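In Praise of the Plain White Plate

I own too many dishes, and I would like to talk you into owning fewer. Last June I packed up every patterned, scalloped, square and leaf-shaped piece in my kitchen and kept a stack of plain plates, and I have been a happier cook ever since!

Let me back up. I grew up in Wunadville, where every wedding meant a twelve-piece setting and every setting meant a cabinet with glass doors. We ate from those plates at Thanksgiving and looked at them the rest of the year. When I moved out I took the habit with me. I bought plates at yard sales, plates on vacation, a set of fish plates (I rarely cook fish) and a platter so heavy I was afraid to wash it.

Then I had lunch at Kokkonen, the little soup place by the Rendberg bus stop. Fifteen seats, one cook, and every single thing comes out on the same kind of plate. Bread, pickles, a slice of pie, all of it. And it looked wonderful. The beets were so red! I had been hiding my beets on blue flowers for years.

I think we underrate how much a busy plate takes away from food. Cooks worry about garnish and swirls of sauce, and then they set the whole business down on top of a painted windmill. A simple plate lets a plain egg look like lunch. It makes you notice when your toast is a good color, and it makes you notice when everything you have cooked is beige, and I have come to think of that as useful news.

There is the practical side too, and I could go on about it all day. Plain plates stack. They go in the dishwasher. If one breaks you buy one more, and no one has to search the internet for a pattern that was dropped 5 years ago. I bought mine at Furkow, the restaurant supply store out past the rail yard, where they sit on open shelves in tall piles and you can pick up as many as you can carry. Restaurant plates are thick and a bit heavy, and they take a beating.

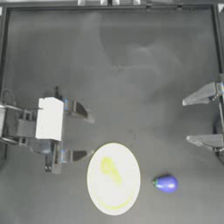
One plate, dark tabletop.

My sister-in-law says a table of matching plain plates looks like a cafeteria. Fair enough, and I happen to like cafeterias, but if you want color there are so many other places to put it. Use a loud tablecloth. Put out the good napkins, or a jar of whatever is blooming by the driveway. Make a tomato salad.

And keep the plates you truly love. I held on to my grandmother's gravy boat and one chipped saucer with a rooster on it, and the rooster gets used every morning, under my coffee, at 5 o'clock when the house is still dark.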